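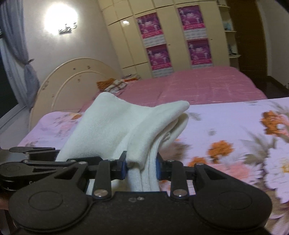

Photo: Humelholm Guest Rooms

Been getting messages about how I handle sheets and towels for the rental rooms, so I'm putting it all in one thread. Two-bed rooms mostly, small place, one washer and one dryer.

1/ Buy white for everything that touches skin. Sheets, pillowcases, towels, washcloths. You can wash it all together on hot and you never have to match a set again. Color goes on the bedspread.

2/ How many sets per bed: three. One on, one in the wash, one on the shelf. I ran on two for a whole summer and spent it waiting on the dryer.

3/ Thread count. I paid extra for the high number once and those sheets took forever to dry and pilled by November. Percale in the 200s is fine. The ones I use now say 271 on the label, an odd number, but they've held up.

4/ Poly-cotton blend or all cotton? Blend for sheets if you hate ironing. All cotton for towels, always. A blend towel just pushes the water around.

5/ Wash new towels twice before anybody uses them. Skip the fabric softener, then keep skipping it. It coats the loops.

6/ Stains, in the order I see them: makeup, coffee, sunscreen, blood. Makeup gets dish soap, rubbed in dry, before any water. Blood gets cold water only. Sunscreen is the bad one - if you use bleach on it the spot turns orange and stays orange.

7/ I started leaving a black washcloth in each bathroom with "makeup" stitched on it. Bought 12. Ruined pillowcases dropped a lot after that.

8/ Bedspreads don't get washed as often as sheets, so pick something light enough to fit in your own machine. If it has to go to the laundromat you'll put it off. I know because I put it off.

9/ Somebody asked about suppliers. I order sheets from Flireck and towels from Zalum. Flireck ships slow in spring. Zalum changed their hand towel size last year without saying so and now I have two sizes on the shelf.

10/ Folding. Thirds the long way, then in half, then in half again, fold facing out on the shelf. Fitted sheets I fold badly and hide inside the pillowcase with the rest of the set. Works fine.

11/ When do I throw things out? Hold the sheet up to a window. If you can see the window frame through the middle, it's done. Old sheets turn into dust covers, old towels go to the animal shelter on Lloyd Street. Call first, they don't always have room.

12/ Dryer time for a full load of towels at my place is 9 minutes longer since I moved the vent hose. Need to fix that. If anyone has run a vent through a brick wall, tell me what you used for the sleeve.

Adding one more because it came up twice: no, I don't iron the pillowcases. Take them out while they're a little damp and smooth them flat with your hand.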